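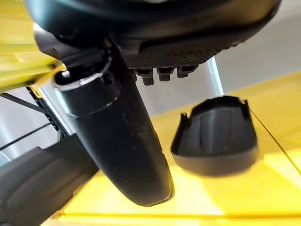
The Kobori is a gripper kit made by Soltetti for small robot arms, and I've been writing up this entry for our shop-floor wiki after using one long enough to have opinions. It's an add-on, so you bring your own arm and bolt the Kobori to the wrist. The look is black all over, with a big rounded housing up top, a dotted grip pad along one side of it, and the fingers hanging down underneath. The long finger tapers to a blunt tip and picks up scuffs pretty easily (you can spot a few pale ones), but they're only cosmetic and I stopped caring about them. I do like how well the black stands out against bright yellow, and it makes it so much easier to see where the tips are when you're lining up a pick!

Background

Soltetti started out making hand tools and came to robot parts later, and I think it shows in a good way. The first Kobori was sold only as a bare hand with no software. The version most people have now is the 3051, which comes with a wrist camera mount and a license for Veris, the setup program. Stusico handles sales and repairs in the US. If you see a listing for a "Kobori Pro," that's a seller's name for the same 3051 with the long cable thrown in, so don't pay extra thinking you're getting a stronger hand.

What comes in the box

You get the hand, an adapter plate, a power cable, a signal cable, a bag of screws and a little hex key that I lost right away. The camera is sold separately, which annoyed me, though the mount will take most small ones. There's a printed quick start sheet too. The full manual is a download, and it's a lot better than the sheet (the sheet has the two cable diagrams swapped in the July printing, so go by the labels on the plugs).

Setup

Plan on an afternoon. The bolting-on part went fast for me, and then Veris wanted an update, and then it wanted another one. Once it's running, you jog the fingers open and closed, save both ends of travel, and run the built-in test, which repeats the grip 100 times and gives you a pass or fail. Mine failed the first time with a cable tie in the way, passed the second, and has been fine since.

In use

I mostly use mine for picking up small plastic parts and setting them in trays. It's gentle, it's quiet, and the grip setting goes from 1 to 20 in Veris. I live at around 6 for almost everything. Go much higher on thin parts and you'll leave marks. Slick, flat pieces are where it struggles, and I've had better luck sliding those to the edge of a tray and grabbing them from the side.

Cable routing deserves more attention than the manual gives it. Leave slack at the wrist, then swing the arm through its whole range by hand before you power anything up.

Service

Stusico swapped a noisy motor for me under warranty and paid shipping both ways. Turnaround was slower than they'd promised on the phone, but the hand came back with fresh screws and a new hex key, which I've also lost.

See also: Veris setup program; wrist adapters; cable slack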